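Filed under: Projects > Automation > Grant Updates

Turuna tabletop manipulation, report to the Hadden fund
Jan 31, 2021

Planner

The Stilleck planner now handles both arms in one process. The old version ran two, and they agreed with each other about as often as you'd expect. Over the period we logged 3,000 planned motions on the tool-sorting task, and the arms blocked each other in 20 of them. Most of those came from one bug in how we padded the gripper model, fixed last week and so far still fixed.

Perception

Less to brag about. The Cisneros segmentation module is fine with wrenches in a tray and much less fine with screwdrivers left on the table, especially two with handles of the same color. Clear plastic remains its sworn enemy. We have labeled around 4,000 images, and the retrained model does find the tray's edges, along with a few edges that aren't there. The speckled tabletop was our choice and we stand by it, mostly. 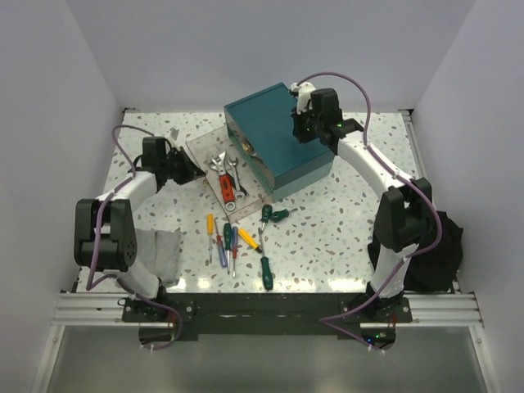
Next period

- Merge the planner branch, which has been "nearly ready" since August.
- Replace the depth filter for transparent objects.
- Write the operator manual promised in the last report, and in the one before that.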